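Feng-yi Chou
18 May 2019

1/ We have moved house! I've been very quiet on here since March and a few of you kindly asked if I was all right, so here is the long version, with everything I wish I'd known about packing up a home after 16 years in it. Put the kettle on, it's a long thread.

2/ For anyone new: we were in the tall thin house at the top of Barkberg, the one with the stairs everybody complained about. We've gone down the hill to a flat on Mernska Street, with one floor, a lift, and a balcony just big enough for two chairs and my tomatoes.

3/ I started far too late. My advice is to begin with the room you use least and do it while you still feel cheerful. I began with the kitchen, so for a fortnight we ate off the two plates I hadn't wrapped, and I had to unwrap the colander twice. Leave the kitchen for last. Really, the very last.

4/ The spare room is a good place to begin. Ours had become the place where things went "for now", and under the for-now things were older for-now things. I found our wedding guest book, a tent with no poles, and a curtain I'd started hemming when my son was at nursery (the needle was still in it, poor thing).

5/ On boxes. Ask for more than you think, and get small ones. I was so pleased with some enormous ones I'd been given, filled one with cookery books and then couldn't move it an inch. We ended up with 51 in the end, and the best of them came from the back of Pillai, the greengrocer's. Banana boxes have handles! I'll never look at another kind.

6/ Write on the side of the box, please, and never on the top. I know it feels natural to write on the top, because that's the bit in front of you. Then they're stacked four high in a hallway and you're on your knees with a torch trying to guess which one has the towels in.

7/ While you're at it, write more than the room. "Bedroom" is no help to anyone at ten at night. "Bedroom, sheets for big bed, phone charger" is a love letter to yourself. My husband wrote "bits" on several of his and we're still having a gentle conversation about it.

8/ Now the part I found hardest, and I know from your messages that many of you are in the thick of it too: the children's things. Ours are grown and gone, and both of them told me over the phone, very breezily, to give it all away. It's easy to be breezy from another city.

9/ What helped was setting a limit before I opened a single lid. One box for each child, and it had to shut. The school reports went in, the first shoes, the letters from camp asking for more biscuits. The paintings I went through slowly over an evening, with the radio on, and kept the ones that made me laugh.

10/ Toys I did separately, on a different day, with a clear head. Soft ones got a wash. Jigsaws I made up on the dining table to see whether they were complete (my mother did this before every jumble sale and I used to think she was mad). Games with missing pieces went in the recycling, and the good ones went to my niece.

11/ The building bricks nearly undid me. You think you've got the last of them and there's another in the piano stool. I did let myself be a bit silly over a plain yellow one, the sort with the round tubes underneath, because I have trodden on its cousins in bare feet more times than I can say, and I felt we'd earned each other's respect.
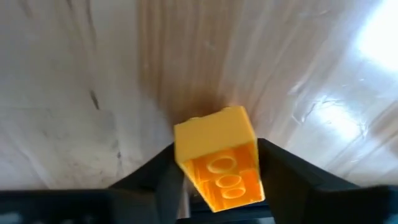

12/ Back to practical matters. Paperwork: get a folder, a bright one, and let it live in your handbag from the first day to the last. Keys, meter readings, the solicitor's number, the removal quote. Mine was a horrible pink and I never once lost it, which for me is a record.

13/ We used Jiser for the removal, two brothers and a nephew, and they were lovely. They wrapped the mirror as if it were a baby. Do tell your movers about awkward stairs when you ring up, though. I'd got so used to ours that I forgot to mention them, and I could see the nephew's face fall at the first landing.

14/ Somebody asked what it cost. The van and the men, boxes, the cleaner, having our post sent on, and a new washing machine when the old one wouldn't fit the gap: 2536 all in. The washing machine was a good part of that, so do measure your gaps. Measure them with the tape measure, I mean, and not with your arms.

15/ Pack a bag as if you were going away for the weekend, and carry it yourself. Pyjamas, toothbrush, tablets, a loo roll, a lamp, a knife that'll cut tape. And tea, milk, mugs and something sweet for whoever is helping. I put in a fruit cake and it was gone before the sofa was through the door.

16/ Pets: ours is an elderly cat who dislikes change, visitors and weather. She spent moving day at my sister's and came over in the evening, once the banging had stopped. I shut her in the bedroom with her old unwashed blanket and sat on the floor with her for an hour. It did us both good.

17/ Be kind to yourself about plants. I wanted to bring the whole garden and I brought 12 pots, which is already too many for the balcony, as I'm reminded whenever I try to sit down. The young couple who bought the house promised to look after the pear tree. I've left them a page of notes. All right, three pages.

18/ Say goodbye to the neighbours properly, and do it before the last day. I meant to go round on the final afternoon and of course I had dust in my hair and a mop in my hand. I've since been back up the hill on the bus with a tin of shortbread, and stayed for two hours, so it came right.

19/ I did cry, if you're wondering. I was fine in the bedrooms, fine on the stairs, and then I opened the cupboard where we used to mark the children's heights and had to sit down on an upturned bucket. We took a tracing of the marks on lining paper. It's rolled up behind the wardrobe until I can think where it should go.

20/ As for the flat, it's warm, it's light in the mornings, and I can hear the baker pulling up his shutters. There are about ten boxes left to open and I'm in no hurry. One of them says "bits".

21/ If you've a move coming up, ask me anything you like below and I'll answer as I go. And if anybody local would like some very good banana boxes, flattened and stacked by the lift, do send me a message and come and fetch them. I'll make you a cup of tea, I know exactly where the mugs are.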